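How a Robot Arm Gets Ready for Work

A robot arm has joints, a bit like your shoulder, elbow and wrist. Inside each joint is a motor. Next to the motor is a sensor called an encoder, which measures how far the joint has turned.

Before the arm can do a job, it has to be set up. The first step is called homing. Every joint moves slowly to a known position, and the computer saves that position as zero. If zero is wrong, every later move is wrong too. A small mistake at the shoulder becomes a big one at the gripper.

The second step is checking the gripper. It opens and closes 20 times with nothing in it. The computer compares each reading with the one before. If the numbers drift, a screw may be loose or a finger pad may be worn.

The third step is a practice run in a simulator. A simulator is a computer program that copies a room, the things in it and the robot. In the Omuren simulator, the two-armed Vernix robot repeats one desk task 1000 times. When the arm bumps a mug in a simulator, the mug can be put back with one command.
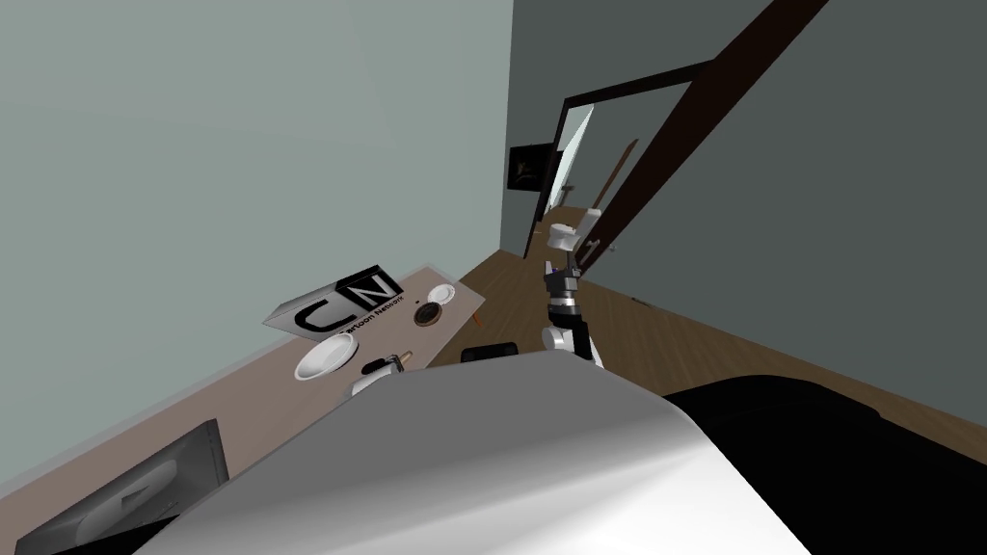 A simulated room with a desk. One gripper is raised toward the doorway.

Looking after the arm is the last part of the job. After every 25 hours of work, a technician switches off the power, wipes the joints, looks at the cables and tightens the gripper screws. Then the arm is homed again.

Words to know
Encoder: a sensor that measures turning.
Gripper: the part of a robot that holds things.
Homing: finding the zero position of each joint.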